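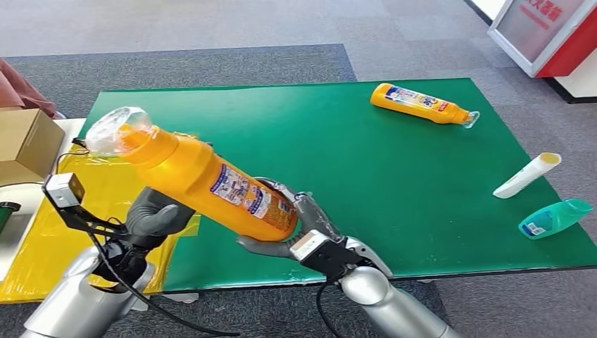 A big orange bottle with a clear cap and plenty of small print.

I moved into a smaller apartment in March, and the move forced me to look under the sink. I had been living above a chemical supply depot. There was a spray for glass and a spray for mirrors. There was something for stone, though I have never owned any stone. There was a bottle of wood soap called Dandwood whose instructions ran longer than my lease.

I read them, for once. I had lost the corkscrew and had nothing better to do until the movers came back. The label told me to test the soap on a hidden area first. Every cleaning product I own says this. I would like to meet the person who has ever done it, who lies down on the kitchen floor at nine at night and dabs behind the stove, then waits.

My complaint is with the way we are sold the idea that a house is 100 separate problems. My grandmother had vinegar, a bar of soap and a temper, and you could have performed surgery in her hallway. I have a caddy. It has a handle and compartments, and I bought it to hold the things I bought, and my baseboards are a disgrace.

Some of this is my own fault. I like buying a cleaner much more than I like cleaning. For the whole walk home I am a person with shining faucets. By the time I have put the bag down I'm tired, and the faucets can wait, and the new bottle goes in next to the old one, which is still two-thirds full.

My neighbor Mawar Ong disagrees with me about all of it. She says the right product saves her an hour a week and that vinegar ruined her countertop. I have seen the countertop and she has a point. She also owns a separate cloth for every room, color coded, and when I used the bathroom one on a spilled coffee she went very quiet.

So I don't claim that one bottle does everything. Bleach has its place, and so does whatever finally got the burned rice off my good pan. But I think most of us could get by with 5 products, and I've been getting by with 2 since the move. The apartment looks the same as the last one did, meaning fine from the door.

The rest I gave away in a box marked FREE on the landing. It was gone by dinner, all except the stone cleaner, so I suppose the building has no stone in it either. I've moved it back under the sink for now.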